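Cookies by mail, year whatever

25 December 2022

Merry Christmas, everybody! The ham is in, the dishwasher is on its second load, and I have maybe an hour before people start wandering into the kitchen asking when we eat. So, cookies.

I mailed 16 packages of them this year. Last year it was fewer and I swore I'd cut back, and then in September I got a new stand mixer (a Cinari, the red one, on sale) and lost my mind a little. Almost 200 cookies went out the door, not counting the ones we ate standing up. My back hurts just typing that.

Molasses cookies are still the champions. They go in soft, they come out soft, and they taste better after four days in a tin than they do off the rack. I do them with the dark Brokach molasses my grocery store keeps on the bottom shelf, and I roll them in the coarse sugar, which gets all over the floor and stays there until spring. The shortbread did great too. The jam thumbprints, well. My sister sent me a picture of hers and it looked like a crime had happened. I've now mailed thumbprints three years running and every year I think the jam will set up this time. It does not set up!

I also tried the peppermint bark from the back of the Numevum chocolate bag. Tasty, easy, but it makes everything else in the tin taste like toothpaste. If you're going to do it, give it its own bag and squeeze the air out. Same goes for anything with orange peel.

Postage was painful. The whole pile came to 71 dollars at the little Mensah mailing counter next to the dry cleaner, and I stood in line for 30 minutes behind a man shipping a floor lamp. Nice man. We talked about gravy.

Now, packing, and I know some of you have been waiting for this part. I used to put crumpled newspaper in the bottom and hope. These days the tin gets bubble wrap all the way around, then more paper on every side until I can shake the thing next to my ear and hear nothing at all. After that you want an ordinary cardboard box, longer than it is wide, closed up properly and set down on the floor by itself like the one in the photo, so you can get at both ends with the tape. I do one strip down the middle and one across each short end, and then I go around again, as I don't trust tape. Labels go on last. I once labeled first and sent my aunt's cookies to my old landlord, who wrote me a very sweet thank-you card.

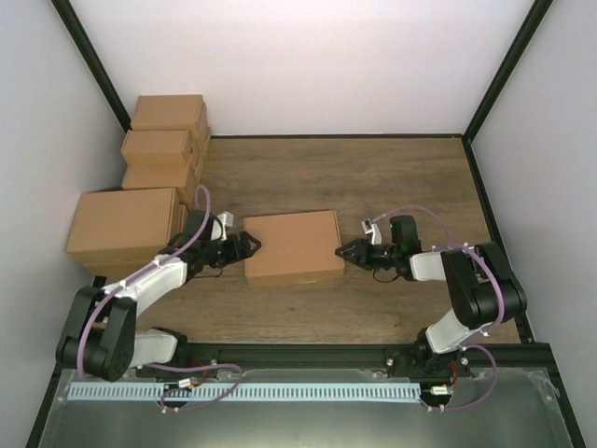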